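4.2 Session length and the role of the reality check

We now turn to the part of the study that we found most exciting to work on. Section 4.1 dealt with how much people staked. Here we look at how long they played, and at what happened when the Riria platform interrupted them with a short message showing time played and net result. Messages of this type are usually called reality checks, and many regulated online casinos offer them in some form. What has been missing is a close look at the minutes right before and right after the message, and the Riria logs let us take that look.

The working sample holds 2559 sessions, all from accounts that had agreed to share their play records. Sessions shorter than two minutes were left out, as were sessions that ended with a lost connection. Each session was assigned at login to one of two schedules. On the first, called Feltel, the message came every 27 minutes whatever the player was doing. On the second, called Wavard, the message waited for a natural pause: the end of a bonus round, a change of game, or a visit to the cashier page. If no pause came within 50 minutes, the message was shown anyway.

We expected the fixed schedule to do better, mainly for the plain reason that it comes sooner. The results went the other way, and by a margin that surprised both coders. Players on the Wavard schedule were more likely to log out within five minutes of the message, and when they stayed, they were more likely to lower their stake. Players on the Feltel schedule tended to close the message fast, often in under two seconds, and carry on with the same game at the same stake. The pattern held for slots and for live tables, though it was weaker for blackjack, where a hand in progress seems to hold attention more firmly than a spin does.

Closing speed deserves a paragraph of its own, as it became our favorite measure. A message that is closed in under two seconds can hardly have been read, given that it contains two figures and a line of text. We therefore treat a fast close as a missed message. Under this reading, the two schedules differ less in what they say to players than in how often they are heard at all – and that is a difference an operator could change with very little work.

To learn where and how people play at home, we also ran follow-up interviews with players who had used the mobile version. These were open conversations of up to an hour, held by phone or in person, and coded with the Baxter scheme described in Section 3. Play was woven into the day to a degree that the session logs alone would never show. People spoke of a few spins while dinner cooked, a hand or two before the school run, a longer stretch once the house was quiet. Interview sites were ordinary rooms, and the kitchen came up again and again in the transcripts.

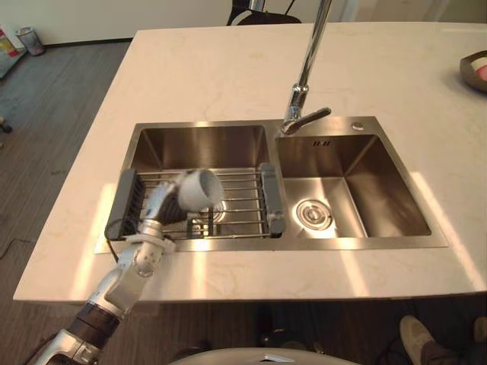 Figure 3. Kitchen island with sink and dish rack.

Tayla Katene told us that a message arriving in the middle of a bonus round felt like a phone ringing during the best part of a movie, and that she would swipe it away before she knew what it said. The same message after a round had ended was, in her words, "kind of welcome." Bevan Nepia took a different view. He preferred the fixed timer, could tell when it was due, and used it to plan his stop. We were delighted to find this split, as it points to two quite separate ways of using the same tool: as a nudge that arrives from outside, and as a clock the player has already agreed to follow.

Interviewees were also asked what they would change. The most common wish was for the net result to be shown first and in larger type. Several people wanted to set the schedule themselves at sign-up, and one suggested that the message should stay on screen for a fixed count before the close button appears. We like this last idea a great deal, but it would need testing, since a forced wait could irritate players enough to make them switch the feature off.

Two limits should be kept in mind. First, the accounts in our sample chose to share their records, and people who do so may be more open to limits of all kinds. Second, a welcome offer of 600 free spins ran on the platform in December, and sessions from that month were longer on both schedules. Removing them does not change the direction of any result, although the gap for live tables becomes smaller. The full comparison, with and without the December sessions, is given in the appendix.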